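Software Engineer, Manipulation Planning
Worklow | Zutbridge office | Full time | Posted April 9, 2024

Worklow writes control and planning software for household robot arms. We are hiring one engineer for the team behind Meltetti, our task planner. Most of the work happens in simulation, in furnished rooms where the arms carry cups, move wastebaskets and pick things up off the floor.

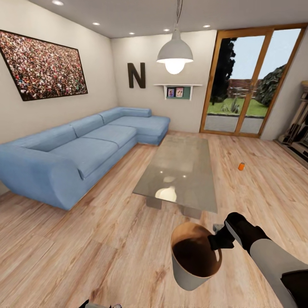

Kumudini Karunaratne
Planning Software Lead

You would join a team of 11 and report to me. Your first job will be the carrying code. A full cup has to stay close to level along the whole path, and our current planner treats that as a check at the end instead of a constraint during the search. We want it rewritten by January.

You will also look after the regression suite, which has 1006 test cases and runs every night. When a grasp fails, you find out if the fault is in perception, in the planner or in the controller, and you fix it or pass it on with a log that someone can replay.

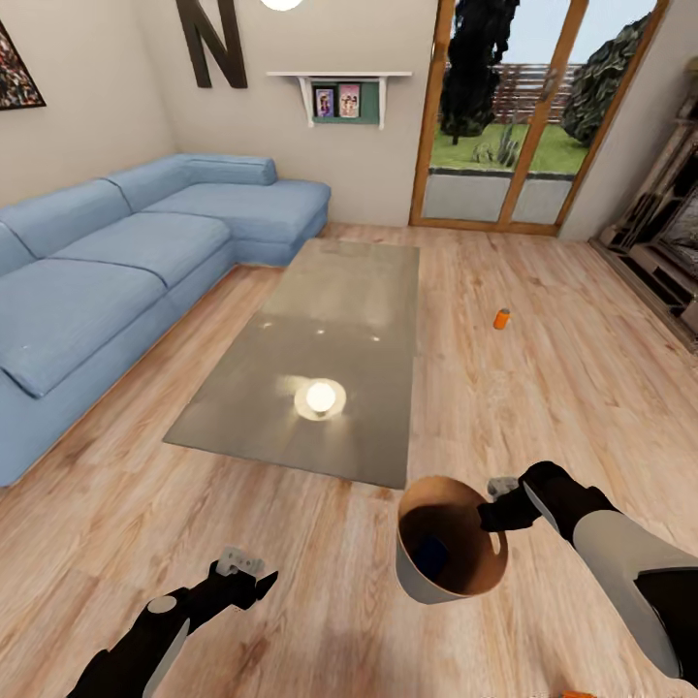
Containers held by the rim are a large part of that suite. The grasp point is off to one side, so the load on the wrist depends on what is inside.

You need:
Good C++ and working Python
2 years or more in motion planning or robot control
Practice reading other people's code

Experience with physics simulators is useful. A degree is not required.

Hours are 40 a week, with remote work possible after the first month. Send a resume and a short note on something you debugged to Gayan Thambiah in hiring.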